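Speaker notes: Closing the gap, or what our gripper software learned from living rooms
Praltard tooling meetup, 13 December 2020
Slot is 16 minutes. Leave room for questions, the last two talks ran over.

1. Opening

Start without the title slide. Say hello, say what I work on: the software between the wrist camera and the fingers. Other people build the hardware and I get to make it useful, and I love this job.

The question for today: how does the code decide that now is the time to close?

Ask for hands: who has written a grasp trigger with a fixed distance in it? (Mine goes up first.) Ours lived in a file called close_rules and it was a single if statement. It did fine on the bench for months.

2. Why homes

Bench data has one table, one light, one background. Our detector got very good at that table!

So in October we switched to recording in people's homes with hand-held grippers. You hold the tool, do the chore, and the camera on it sees what a robot's wrist camera would see. We kept 515 recordings after filtering. Mention that the filter is its own talk and I would happily give it.

Slow down for the next slide. Let them look before I start talking.
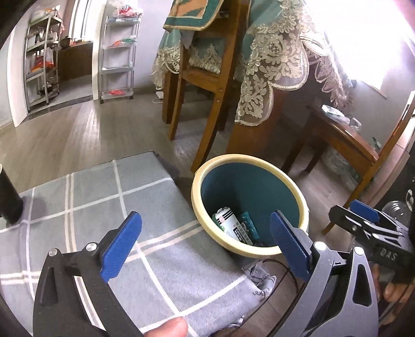
3. What the detector has to deal with

Point at the two blue pads first. They are our ruler. We know their size and where they're mounted, so the opening comes from the pixels with no encoder at all.

Then the second gripper at the right. It has a blue pad too! The first version of Bodex (our pad tracker) took the two strongest blue blobs and called them a pair. You can guess how that went with two tools in view. Now it fits the linkage as well, and a pad with no matching linkage gets thrown out.

Then the wastebasket between the pads. In image space it sits right inside the grasp, and the old if statement would have been delighted. It's on the floor. Depth has to come in before anybody says "close."

Last, the teal. Basket interior, seat cushion, the box in the trash, all neighbors of our pad color. Color thresholds alone are finished, and I don't miss them.

4. The planner side

Mudgway is the part that turns tracks into a decision. Three inputs: opening, depth between the pads, and how fast both are changing. It runs every frame and outputs a score.

The old rule fired on one frame. Mudgway wants the score to stay above 80 for 2 frames in a row. Such a small change, and the replay tests got so much calmer. Show the before and after plots here, side by side, and read the axis labels out loud for the back rows.

If someone asks about latency: yes, it costs us a frame. Worth it for soft objects. For anything rolling, still arguing.

5. Demo

Open the Badport viewer, already loaded, sound off. Scrub slowly. Show the score trace under the video, then switch on the linkage overlay. Let it play once with no commentary.

Backup: the screen recording on the desktop, if the projector refuses the viewer again.

6. Still open

Thumbs over the lower part of the tool hide the pivot, and the fit wobbles. Cables on the floor get picked up as edges of the linkage now and then. Both feel very fixable and I'd love ideas from the vision folks in the room.

Put up the repo address, leave it up, take questions.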